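Handout 6: Wiring a Control Station for a Two-Arm Bench Cell 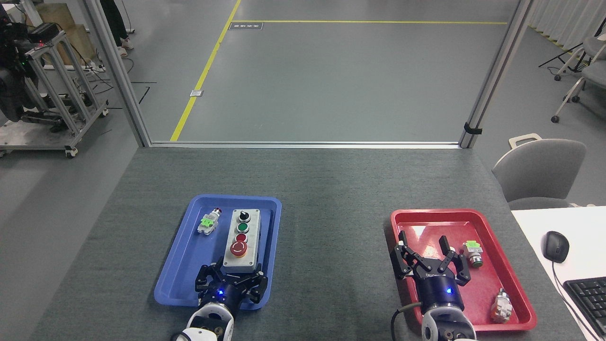 Sieglinde Baumgart
Instructor, Shared Workshop Automation Course, Vurnow
Revised May 31, 2026

1. Scope

This handout covers the operator station for the two-arm bench cell: the selector, the start and stop pushbuttons, the emergency stop, and the circuits behind them. It assumes you have read Handout 5 (power distribution) and can crimp a ferrule without help. Arm programming is in Handout 7, except for the few points in section 6 that affect wiring.

The cell has two work positions, each marked by a tray. The blue tray holds the control box and the red tray is for loose pushbutton parts. The grippers are different types. The left is a multi-fingered hand and the right is a two-jaw parallel gripper. Treat them as separate tools with separate grip settings.

2. Layout of the station

The control box uses one column of operators. In order from the top:

Selector switch, black, rotary
Pushbutton, green
Pushbutton, red
Emergency stop, red mushroom head on a yellow-rimmed base

Keep this order if you build your own. The emergency stop goes at an end of the column with clear space on its open side. A hand coming in fast should not have to pass over the start button.

In our circuit the selector chooses between manual and automatic. Green is start, red is a normal stop. A normal stop finishes the current motion and holds position. It does not remove power from the arms, and it is no substitute for the emergency stop.

3. Contact types

Start uses a normally open (NO) contact. Stop uses a normally closed (NC) contact. The emergency stop uses two NC contacts, one per channel, wired to the safety relay.

The reason for NC on a stop circuit is wire failure. If a conductor works loose from an NC contact, the circuit opens and the machine stops. With an NO contact, the same fault leaves a stop button that does nothing, and you find out when you press it.

Check every contact with a meter before you mount it. Clip color is not a reliable guide across manufacturers, and the parts bin has been mixed since the Prendel build. Measure at rest, then measure pressed. Write the result on the tag.

4. Control voltage

All operators run at 24 V DC from the control supply. Do not bring line voltage into the box. The supply is fused on its positive output, and the 0 V side is bonded to protective earth at one point only, on the backplate.

Conductor numbering:

1 — +24 V, fused
2 — selector, automatic
3 — start
4 — stop
5 — relay channel A, out
6 — relay channel A, return
7 — relay channel B, out
8 — relay channel B, return

Channels A and B must not share a return. This was the most common mistake in the April session. A shared return can hide a fault in one channel, and depending on the relay, it will either refuse to reset or accept the reset with reduced protection. Neither result passes inspection.

5. Assembly and test

5.1 Fit the operators to the faceplate with the contact blocks removed. Tighten each ring nut by hand, then a quarter turn with the ring wrench.

5.2 Snap on the contact blocks. Pull each one lightly. A block that comes off in your fingers was never seated.

5.3 Wire from the bottom of the box upward. Leave enough slack to remove the faceplate and lay it flat.

5.4 With the supply off, check continuity on all eight conductors. Record the readings on the Robichaud sheet.

5.5 Apply control power only. Arm power stays locked out. Reset the relay and confirm both channel lights.

5.6 Press the emergency stop. Both lights must go out. Release it. The relay must stay off until reset.

5.7 Disconnect channel A at the terminal, attempt a reset, and confirm that it is refused. Reconnect. Repeat for channel B.

5.8 Run 50 start/stop cycles from the green and red buttons and log any missed input. One missed input is a failure. Find the cause before going on.

6. Notes for the arm work

Button parts are awkward to grip. The body is a cylinder, the clip is wider than the body, and the two do not share a center. For the parallel gripper, approach across the body and keep the jaws off the clip. Use the low force setting. Clips crack under the default, and replacements have to be ordered from Vivano.

For the multi-fingered hand, grip the box by its sides. No finger path may cross the face of the emergency stop, including during retract. A path that brushes it will pass several times and then trip the relay in the middle of a run — usually with something in the other gripper.

Tool cables need slack for the full range of the wrist. Jog each arm to both limits at low speed and watch the cable the whole way. Tie it to the arm, never to the table.

7. To hand in

Contact test tags, one per operator
Continuity sheet with readings, not check marks
Cycle log from 5.8
Wiring diagram as built, with conductor numbers

Diagrams that show the circuit as planned will be returned. If you moved a wire, draw it where it is now. Replacement relays are in drawer 1,223 and must be signed out.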